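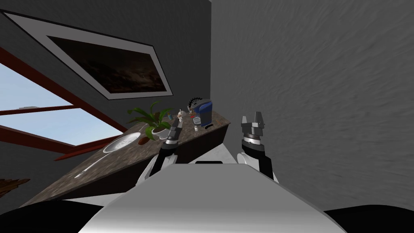 Week 4: Writing the short description

Welcome back, everyone. Last Monday we got bogged down in adjectives, so I promised we'd spend today on something you can use straight away, the short description of a room. By short I mean 100 words or fewer. I know that sounds mean, and I had complaints last year, but I've read enough first chapters with two pages of curtains in them to hold my ground.

Start with where your character is standing. I mean this quite literally. If I don't know where the eyes are, I can't put anything to the left or right of them, and all your lovely furniture floats about. Bellini does this well in Dramance (extract in your pack, the page with the coffee stain, sorry, that was my copy on the scanner). Gualtiero Bellini never tells us the size of the kitchen at Clarkska. He has the daughter stop with one hand on the door, and she sees her father's back, then the stove past his elbow, then the window past that. Three things in a line and we've got the depth of the room for nothing!

Compare that with the opening of the Margaritis chapter, same book, where he gets lazy. There's a table, there's a lamp, there's a rug, there's a dog. I love the dog, but I couldn't tell you where it is.

Next thing: pick the odd object. Every room has a lot of stuff in it that's in every other room, and your reader will supply that without being asked. Say "kitchen" and they've already put in a sink. What they can't supply is the one thing that belongs to these people. A plant and a little ornament on a worktop will do it if you let somebody care about them. Who waters it? Who bought the ornament, and does the other person in the house hate it? My aunt had a china shepherdess that my uncle turned to face the wall every time he passed, and I've stolen that for two separate stories now.

On verbs. Please go through your draft and ring every "was" and "were". You won't get rid of all of them and I don't want you to, but if you've got 16 in a paragraph (this happened, I'm naming no names) then the room is just sitting there. Let the draught come under the door. Let the tap drip on somebody's nerves.

A word about mood, as Elar asked me after class whether you should decide the mood first. I don't, myself. I write the room flat, then go back and ask how my person feels walking in, and two or three words change on their own. A tired person notices chairs. A guilty one notices the door, or the clock. If you decide on "gloomy" at the start you end up with rain, and I've had an awful lot of rain handed in since March.

For next time:

Write one room, 100 words at most, seen by somebody who wants to leave it.

Write the same room again, same limit, seen by somebody who's just been given the keys.

Keep 2 objects the same in both versions. Everything else is up to you.

Bring 4 copies, single-sided, so your group can scribble on the back. Please put your name on them this time, I've still got a very good piece about a caravan and no idea who to give it back to.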